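Where Does the Laundry Go? A Study of Clothes Between Worn and Washed

Second-year project report, Design for the Home module
Author: Anika Benavides
Submitted: Sep 24, 2026

Background

My project began with an argument about a chair. The chair lived on the landing of a shared house in Prelden and had not been sat on in living memory, being permanently occupied by clothes that were too dirty for the wardrobe and too clean for the machine. My housemate Inga thought the chair was a disgrace. I thought it was the most heavily used piece of furniture we had, and that somebody ought to write it up.

My first proposal was a bench with a lid. My tutor pointed out, quite gently, that this was a chest, and that people had been making chests for a while. She suggested I find out what clothes do when there is nothing to put them in or on, and come back to the furniture afterwards. I did the first part. The furniture is still a drawing.

What I wanted to know

The question in the approved proposal was "How do garments of differing construction behave in informal temporary storage?" In everyday words: what sort of heap do you get, and can you find anything in it?

I also wanted to know whether the fastenings and trimmings on clothes (cords, elastic, ribbing) help or hinder the person sorting them. The shops that sell storage talk a good deal about boxes and very little about what goes in them. The catalogue for the Plaklow range, which I read from cover to cover so that others need not, shows 27 baskets and not one sock.

The questionnaire

I sent a short questionnaire to everyone on my course and to the residents' list at Cinivar, the hall where I lived in first year. I had 84 replies. Of these, 23 people said they put worn clothes straight into a basket, every time. I have met several of them and have doubts.

The rest used the floor, the bed, the back of a door or a chair. The floor was the most popular by a distance. Nine people wrote in the comments box that they had a system, and then described a heap. One had two heaps and called the second one "pending", a term I have adopted at home.

I should have asked about the size of people's rooms and I didn't. It would have been useful to know who used the floor by choice and who had no space for anything else.

Looking at the heap

For the practical part I looked at clothes lying on a hard floor, close up, to see how each kind of cloth settled. The clothes were in plain colours, which made it easier to tell where one stopped and the next started. The surroundings were a good deal fancier: a marble-patterned floor and a wall panel covered in watercolour flowers, complete with a pale blue bow. It is hard to feel stern about laundry in front of a bow.

The cream piece with the cord was the one I kept going back to. Bunched up, it could pass for a garment or for a drawstring bag, and I have heard both opinions put firmly. I take that as a finding. The gathered part stands up in a rounded lump and the thick cord sits on top where it can be found, while the thinner, mesh-like part spreads out flat and gives no clue at all. The pink garment next to it has a gathered elastic waistband, so at least you know which end you have got hold of.

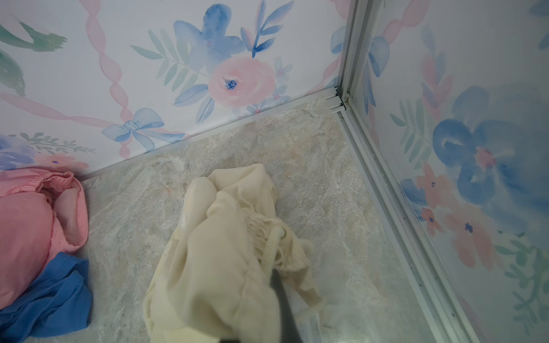

What I found

Gathers hold a shape. Anything with elastic or a cord run through it stays in a lump of its own and can be picked out by eye. Cloth without gathers takes the shape of whatever is underneath it, or gives up and lies down.

Ribbing is the best label there is. A ribbed band looks different from the cloth it is attached to, even when it is the same colour and half buried. In the heap the blue knit was folded over itself and partly under the pink, and the ribbed band was still the first thing I recognised. I could have told you "waistband or hem" long before I could have told you "sweatshirt", and I am still not prepared to swear to the sweatshirt.

Smooth cloth hides things. The pink fabric has a slight sheen and covers a lot of ground for one item. A seam is visible on it if you look, but a seam is a poor landmark when you are late and want your trousers. Speaking of which, the pale item at the bottom may well be a pair.
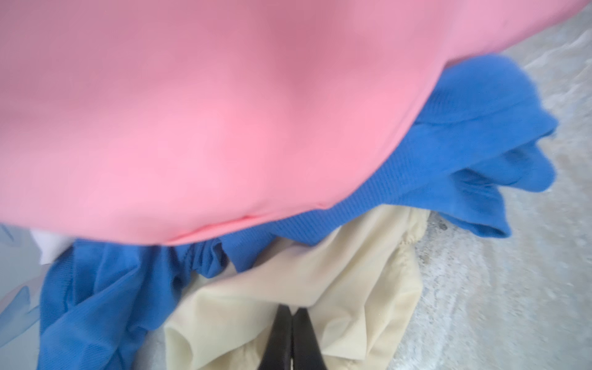

Fig. 2. Pink over blue, with the ribbed band along the join and a pale item below.

Colour does more work than I expected. I had planned a section on texture alone and had to abandon it, as I was plainly sorting by colour first and noticing the cloth second. A repeat of the study should use clothes all of one colour. Inga has offered her wardrobe, which is entirely black, and I think she means it as a threat.

Problems

The questionnaire went out in March, in a week when everybody had a deadline, and I suspect the floor did better than it would have at a calmer time of year.

I also wrote down far too little about the order in which things were put down. My notes for one afternoon read, in full, "pink again". I don't know what I meant.

Finally, I looked at heaps without being in a hurry. Most people meet theirs in poor light with one shoe on, and I would expect them to be worse at it than I was.

What I would make

The drawing that goes with this report shows a low, open tray with a shallow lip, meant to stand where the chair stood. It has no lid and no compartments. The replies made it fairly clear that anything which has to be opened will be ignored, and that the clothes will be put on top of it. A wide tray lets a heap spread, so that more waistbands and cuffs end up on show.

I would like to build one in pine next term and leave it on the landing for a month. Inga has agreed to this on condition that the chair goes. At the time of writing the chair is in my room, with a jumper on it, pending.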